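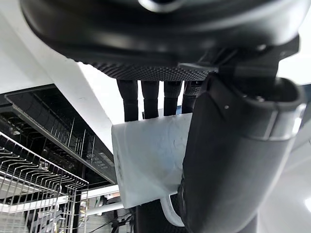
Weekend Kitchen and Laundry Assistant, Coughlan House

Location: Bruvivton
Hours: 16 per week, Saturdays and Sundays, 7:30 a.m. to 4 p.m. with a half-hour unpaid lunch
Start: first weekend in July
Reports to: Siobhán Buckley, House Manager
Apply by: Saturday, April 20, 2024

Coughlan House is a residential home for older adults on the east side of Bruvivton. We have 30 residents on two floors. Most of them eat all three meals in the main dining room, and a few take breakfast upstairs.

We need one person to help the weekend cook and keep the laundry moving. Our current assistant is moving to weekdays. You will have two paid training shifts with her before you work on your own.

What you will do

Set the dining room for breakfast and lunch, and clear it afterward.
Wash, peel and chop vegetables. Make toast, oatmeal and sandwiches.
Plate meals from the diet sheet. Some residents have soft or low-salt meals, and the sheet changes, so read it every shift.
Run the dishwasher and wash the large pots by hand.
Wash, dry and fold bed linens, towels and aprons. Personal clothing goes back to the right room the same day.
Put away the Saturday grocery delivery and write the date on everything that goes in the refrigerator.
Wipe down counters, sinks and carts, and mop the kitchen floor before you leave.

What you will not do

You will not give personal care or handle medication. If a resident needs help, call the aide on duty.

What we are looking for

You must be 18 or older and able to lift 30 pounds. You will be on your feet for most of the shift.
You need to read and write English well enough to follow the diet sheet and fill in the temperature log.
A food handler card is required. If you don't have one, we pay for the class and you have until the end of July to finish it.
Experience in a school, hospital or restaurant kitchen is useful. We have also hired people straight out of high school and been happy with them.
We run a background check on everyone we hire.
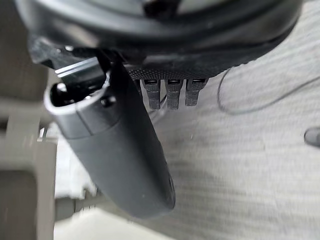
Pay and benefits

Pay depends on experience and will be discussed at the interview. Everyone is paid every other Friday by direct deposit. After your first full month you receive a one-time payment of $200 toward shoes and work clothes. Lunch is free on every shift. Part-time staff earn sick leave from the first day and can join the retirement plan after a year.

The Uka bus stops at the corner, but the first Sunday bus gets in at 8:10, which is too late for this shift. Please make sure you have another way to get here on Sundays. There is free parking behind the building. Use the Terkden Street entrance, not the front drive.

How to apply

Pick up an application at the front desk any day between 9 a.m. and 5 p.m., or mail a letter and a list of your past jobs to Siobhán Buckley, Coughlan House, 198 Terkden Street, Bruvivton. Include two references who are not relatives. A former supervisor, teacher or coach is fine.

Interviews take half an hour and include a short walk through the kitchen, so wear closed shoes. We will call everyone who applies, including those we don't interview.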